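Recording your first batch of tube-moving examples

If you have followed the Wusov setup pages this far, your arm moves when you ask it to, your camera streams are coming in, and you are probably itching to start collecting. Good! Collecting is my favorite part, and it is also the part where a little patience at the start saves you a lot of grumbling later. We learned most of what follows on the Resindale bench, where our first 71 recordings had to be thrown out over a clock setting, so please learn from our sore heads.

The task in this tutorial is a plain one: pick a small capped tube out of one rack and set it down in another. It sounds almost too simple, but it has everything in it that a learning system finds hard. The tubes are small, the holes all look alike, and the gripper hides the very thing it is reaching for.

Before you record anything

Put a cloth on the table, one solid color, and tape it underneath so it can't creep. Wrinkles are fine, and I would even leave a few in. Bring in two racks and a handful of tubes, then add a lid or two as clutter. A policy that has only ever seen a bare table gets confused the moment somebody sets down a box.

Open Gazi, start a new session, and type the task sentence in everyday words. "Move one tube from the left rack to the right rack" is plenty. Use the same sentence for every recording in the batch, down to the capital letters, or you will spend an evening in March (ask me how I know) merging nine spellings of the same thing.

Check that the joint readings and the camera are on the same clock. In Gazi this is the Sync tab, and you want the light next to each stream to be green before you go on.

Bring the arm down over the first rack slowly and stop with the fingertips just above the tubes. Take a good look at your camera view at that point. You want to be able to make out the gripper, both racks and at least some of the tube caps. If the wrist blocks everything, shift the camera now, as moving it halfway through a batch means starting that batch over.
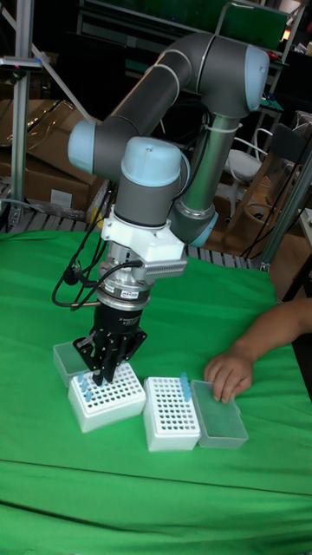
STEP 3: RECORDING

Filed under: Data collection, Tabletop tasks

With a second person at the table, agree on who does what. One of you drives the arm and the other arranges things between takes. Keep the stop button within reach of whoever is driving, and have the arranger say "clear" out loud once their hands are off the table. We do ask for clear hands in ordinary takes. Takes where a hand shifts a lid or a rack are useful too, but tag those as "disturbed" in Gazi so you can find them again.

Press record, wait a breath, and make the move at a steady, comfortable pace. Close the fingers on the tube, lift straight up until it is well free of the rack, carry it across, lower it, open. Then bring the arm back to its resting pose and press stop. If you fumble and recover nicely, keep the take – those little rescues teach a great deal. If you fumble and knock the rack over, mark it as failed and move on without fretting.

Between takes, change something small. Slide a rack over a bit, turn it, pick a different hole, swap the lid to the other side. Try not to fall into a rhythm where the tube always comes from the same corner (I do this constantly, and my arranger has to scold me).

How many do you need?

Start with 50 good takes. Train on those overnight with the stock Nukex settings and see how the arm behaves in the morning, before you put in more hours. For this task we stopped at 400, and the last hundred or so went almost entirely to the spots where the early policy kept missing.

Saving and checking

Export the session, then play back a few takes from the beginning, middle and end. Look for dropped frames, and for a gripper reading that changes well before or after the fingers do. Give the folder a name you will still understand in 2 months, and copy it to a second drive before you clear the recorder.

Next page: Trimming and labeling your takes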